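Jolene Lockyer
Aug 21, 2025

OK, thread on desks. Specifically on the claim, which has been in my feed all summer, that a clear desk makes you think better. I have doubts. I have had them since July and they are not getting smaller.

2/ Where I'm coming from: I work at a plain wooden desk, I share the room with other people, and I'm medium messy. There is usually a box on it. Sometimes a book on the box. I get my work done.

3/ The method everyone is passing along is the Nastero one. You take every single thing off the desk, put it on the floor, and only let it back up if you've touched it in the last 16 days. Why 16? I read the whole guide looking for a reason. There's a chapter on candles.

4/ I did it anyway. Took up most of a morning. The stapler failed the test. I do not staple often, but when I need to staple I'm not walking down the hall to "the supply zone." Stapler came back the same afternoon.

5/ Same with the tape. Same with the good scissors. If a rule throws out scissors I'm going to go ahead and side with the scissors.

6/ Then there's the stuff they want you to buy so you can own less stuff. The Uvari tray set is 8 trays. Eight! I did not have eight kinds of things before I saw the tray set. Now I'm supposed to have a tray for "in-between items." 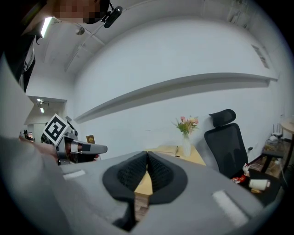 7/ A small box does the same job as most of those trays, by the way. One box, lid optional, pushed toward the back of the desk where your elbow won't catch it. Pens go in, chargers go in, that one key goes in. When it's full you sort it. I've used some version of this since college and never watched a video about it.

8/ To be fair to the clear-desk people, some of what they say holds up for me. Cables, yes. Get the cables off the surface. I clipped mine along the back edge and I stopped dragging my mug into them.

9/ Also mugs. More than one mug is a problem and I know it.

10/ What I don't buy is the jump from "your cables are annoying" to "your mind is cluttered." A woman in the replies last week told me my desk was the reason I felt tired. I felt tired because our neighbors got a puppy.

11/ Someone is going to bring up the standing desk so let me do it first. I tried the McKinnon at a friend's office. Nice enough. Wobbled when I typed at full height. He said you get used to the wobble. I don't want to get used to a wobble, I want a desk.

12/ And wood finish! People get very intense about wood finish. I was told to oil mine every month with the Nidau stuff. I asked what would happen if I didn't and the answer was "it'll look dry." It's a desk. I put a coaster down and wipe it with a damp cloth on Fridays if I remember.

13/ My question for anyone doing the full clear-off: where did the things go? Every before-and-after I've seen stops at the edge of the desk. I want to see the closet. I want to see the chair in the corner.

14/ Somebody posted that their clear-desk video got 4,000 likes, so obviously it works. It works at getting likes. I'd like to hear from that person in November, during tax paperwork, or whenever the kids' school forms come home.

15/ Where I've landed for now: cables clipped, one box, one mug (trying), stapler stays. The trays are going back if Uvari will take them without the packaging, and I've got an email in to them. No answer yet.

16/ Yes I kept the receipt. It was in the box.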